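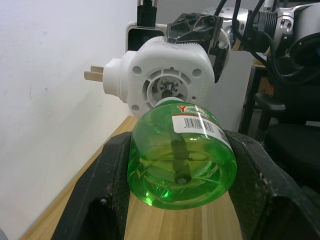 On the refill task for Ponadus, I have now been through the teleoperated demonstrations from May and I think the trouble is in how we hand over between the two arms, before the policy has anything to learn. Of the 319 episodes in the set, the ones replayed badly are nearly all ones where the operator moved both arms during the mating of bottle and heater. The better pattern has one arm hold the heater still in the air by its upper edge, with the plug prongs pointing off to the side, and the other bring the bottle up from underneath, neck first, with the fingers closed on its widest part. The wrist camera on the bottle arm then has the bottle, the neck and the vent face of the heater all in view at the same time, and the operator can line up from that view alone.

Two replies to the points raised earlier, quoted below.

> We have 319 episodes recorded by remote control and a smaller
> number by hand guiding. The hand-guided ones look smoother when
> plotted, and I would like to drop the remote ones and start
> again. Is there any objection? Also, can someone say whether the
> grip force should be logged as commanded or as measured? The
> Pindar export has one column for it and the Phelan recorder
> has two.

I would object to dropping them. The hand-guided paths are smoother because a person pushing on the wrist filters out small corrections, and those corrections are what we want during the last part of the approach. There is a second problem. With two arms, one person cannot guide both by hand and keep the heater still, so the hand-guided episodes were done one arm after the other and joined up in the recorder. The timing between the arms in those files is the timing of the join. I would keep them for the free motion (pick up, lift, bring together) and use only remote episodes for contact.

On grip force, log both. The commanded value says what the operator intended and the measured value says what the fingers met. On a part-filled plastic bottle the two differ by enough to matter: the wall gives, the fingers close a little further, and the measured value settles late. If only one column can be kept for the Pindar export, keep measured, and put the commanded width in the spare field. Please do not average them.

Some details from going through the files, in no particular order.

The operators do not agree on where to take hold of the bottle. Those who grip near the shoulder have less tilt error at the neck but cover more of it with the fingers. Those who grip at the widest part have a clear view and a steadier hold, and pay for it with a longer lever. I would ask everyone to use the widest part. Mixed grips in one set are worse than either grip used throughout.

The label goes round one side of the bottle and its position varies from one episode to the next. I do not mind this. It should vary, or the policy will take the edge of the label as a cue for rotation. The same goes for the barcode.

The operator should pause before contact. In the current set the pause is anything from none to 9 seconds, and the long ones are mostly people shifting their hands on the controllers. A short, steady pause is useful for cutting the episode into parts. A long one teaches the arm to wait. I have trimmed the long ones by script and left the originals in place.

The clear plastic remains a nuisance for depth. Highlights on the bottle produce holes in the depth image, and the liquid bends the outline of the wick, so nothing should be measured from either. Use the white neck. It is opaque, and the lower edge of the heater makes a good second reference.

Episode 151 has the arms in the wrong order in the header – left is listed as right. The data itself is sound. Anyone who copied that header for later files should check theirs. The Phelan recorder will not complain about it.

Clock drift between the two arm controllers was within limits throughout, except for one session where the Brostuston sync box had been left unplugged. I have marked those files and moved them to the "unsynced" folder. They can still be used for single-arm training.

The trimmed set comes to 3799 segments after cutting. It is on the shared drive under refill/trimmed, with the cutting script beside it. The script takes the pause threshold as its only argument. If your copy of the old set has been edited locally, please send me the changes before you sync, as the file names are the same.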